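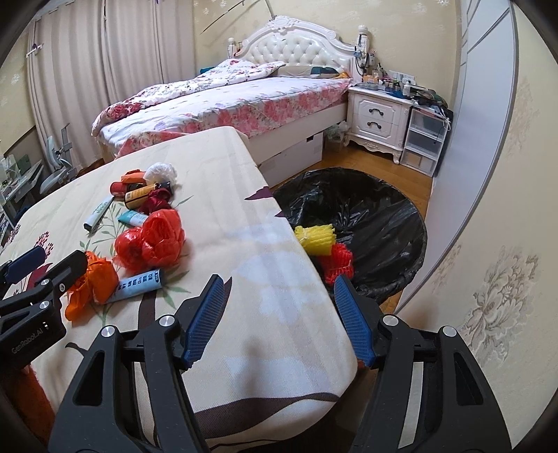 Hand-held gripper at the corner of the mattress, jaws open. Lined bin to the right.

Rahimi tidy-up project: frequently asked questions
Last updated March 6, 2021

What is the Rahimi project?
A home build. The aim is an arm on a wheeled base that picks small items off a bed or table and drops them in a bin. Base and arm are put together in the shared workshop at Narard. Demonstrations are recorded by hand in ordinary bedrooms.

Why record by hand when there is an arm?
The arm is slow and its wrist still has play in it. A person holding a gripper can do a pick in a few seconds, and the jaw opening and path can be read out afterwards. The arm is used only for playback tests.

How many demonstrations are there so far?
3,795 recorded, of which 2,424 are kept. The others were dropped for lost tracking or for a jaw reading that stuck at one value. Dropped takes are not repaired.

Which items are used?
Household odds and ends: tubes, bottles, plastic mesh bags, foam fruit nets, crumpled plastic bags. Nothing made of glass and nothing with a blade. Tubes may be full or empty, but the log must say which.

Which items are hardest?
Foam fruit nets. They squash flat under very little force, so the jaw reading at contact is close to the reading for a miss. Mesh bags come next. A strand can catch on a pad after the jaws open, and the item then leaves the bin again with the gripper.

Why are the finger pads ribbed?
Smooth pads let tubes turn in the grip. Ribs hold a tube across its length well enough. They are worse on thin film, which folds into the grooves.

Does a soft surface matter?
Yes. A mattress sinks when pressed, so the height of an item changes during the approach. The Otska controller, which runs the arm, stops on a force limit instead of a fixed height. The limit for beds is set lower than the limit for tables, and the two settings files must not be mixed.

Does patterned fabric cause trouble?
Some. The first item finder was trained on plain sheets and marked printed leaves and flowers as objects. The current one was retrained in October with patterned covers included. False picks still occur on dark prints.

Where should the bin go?
On the floor, beside the bed, with the liner folded well over the rim. Do not move it during a take. If it is knocked, stop and start a new take.

How long is a session?
Two hours at most, with a break of five minutes whenever the battery is changed. Longer sessions gave poor takes towards the end.

Can I use my own gripper?
Yes, if it reports jaw opening and the pads can be removed. Run the Flernville calibration script before the first take and again after any pad change. Files without a calibration record are refused at upload.

Are the part drawings available?
The base and wrist drawings are in the downloads folder. The wrist drawing is out of date: the bearing seat is 2 mm too shallow.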